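Clearing a jaw fault on the Stidwood hand-held gripper

Fault 41 means the jaw position reading and the trigger position disagree. Recordings made with the fault active have wrong grip widths and should be discarded.

1. Stop recording and release the trigger.
2. Power off at the grip. Keep fingers out of the jaws until the status light is out.
3. Check the finger pad for tears or debris in the notch. Wipe with a dry cloth.
4. Open and close the jaws by hand 3 times. If they bind, stop and tag the unit.
5. Power on and run the zero routine with the jaws clear.
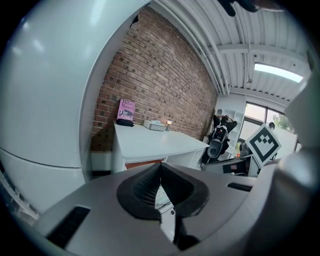
Finger pad with V-shaped notch, seen from the gripper's camera.

If 41 returns within 2 cycles, send the unit to Yetunde Tijani for encoder replacement.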